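Tidying the Guest Room: Litter on Carpeted Floors
Student project report, Hospitality Services, September

Background

Our group looked at the first stage of turning over a guest room, which is picking up what is left on the floor before vacuuming. The Londeo training manual puts this stage after the bed. The Trinero checklist puts it first. We wanted to see which order saves walking.

The room

We worked in a practice bedroom at the Morow building. It has beige carpet, a bed with a padded gray base, a wooden nightstand with a lamp, and a gray-blue sofa with a throw over the seat. The open floor lies between the bed and the sofa, so anything dropped there is in the way of both jobs. For each trial we scattered small pieces of litter on the carpet and put a black trash bin at the near end.

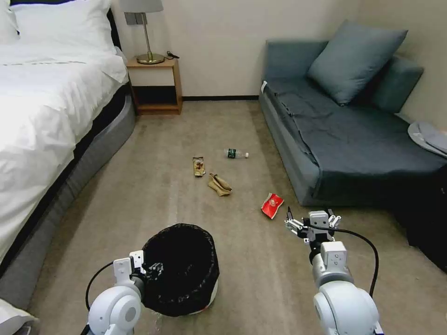

Method

We ran 30 trials, split evenly between the 2 orders. The bed was stripped and made again each time. One student worked and another kept the time and counted steps. Litter was carried to the bin, and the bin was not moved during a trial. The throw was lifted at the end to check under the front of the sofa.

Results

We logged 2,147 steps in total. Picking up first took fewer steps in most trials. In 8 trials a piece was missed on the first pass, usually close to the bed, where the duvet hangs low.

Problems

The throw slid when it was lifted and had to be straightened, which added time we had not planned for. Baranauskienė (our course reader) suggests folding it back before starting. We did not test this.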